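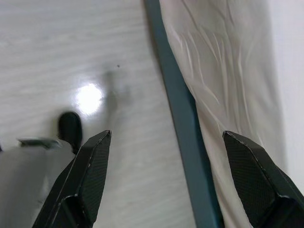
The Housework Club of Clendville

Most school robots push blocks or follow a line on the floor. The students of the Tridia club wanted something they know from every morning at home, so they chose the bedroom.

The club has 19 members, and Arnaldo Serrano has taught it from the start. He gave them one bed, a few pillows and a robot with two arms, and asked for a tidy room by the end of the term. "They thought the motors would be the difficult part," he says. "Then they met cloth."

A pillow changes its shape each time it is touched. A book is more polite, because it stays a book, and so the beginners practice with one. Both grippers must hold the cover and move together. If one arm is faster, the book turns or falls.
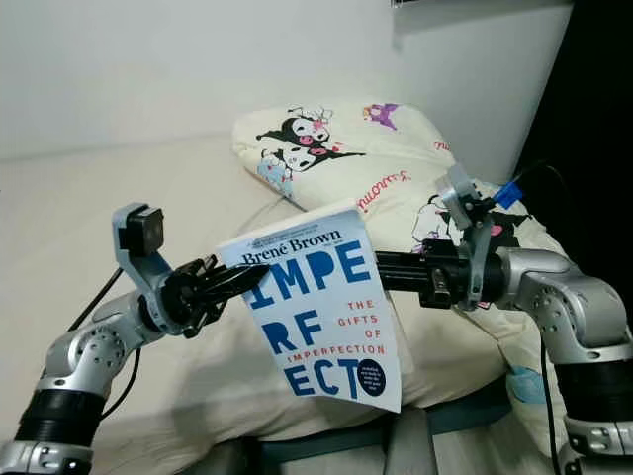

CLENDVILLE, Oct 31, 2024 – The Cladunitz Cup for student teams is close, and the room is quiet in the way of an exam. Each team will have 15 minutes at the bed. The club's entry cost $3,000, most of it collected at a street fair in August.

Serrano speaks little during practice. He lets the students find the mistake, and they write it in a thick notebook before they try again. One page has only the words "too much push" – a note on how hard a finger may press into a pillow before the pillow slides away.

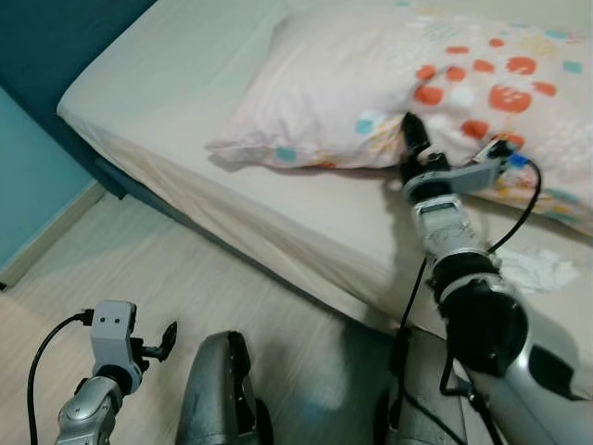
Two Arms, Two Opinions

The club is divided over the pillow. One group wants to use a single arm and keep the other away from the bed. The second group, led by the older students, wants both arms to work from the two sides, as a person would do. Their program is longer and fails more often, but they like it better.

Serrano has not chosen. The teams will vote after the last practice, and the losing program will be kept for the Acharya open day in spring.
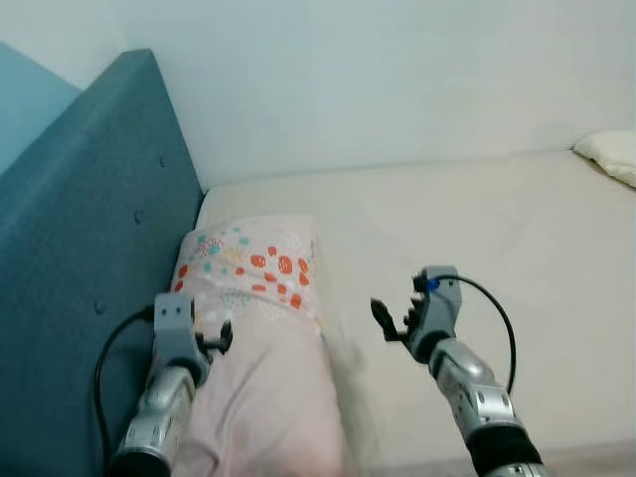

The two arms over the bed, with the pink pillow between them.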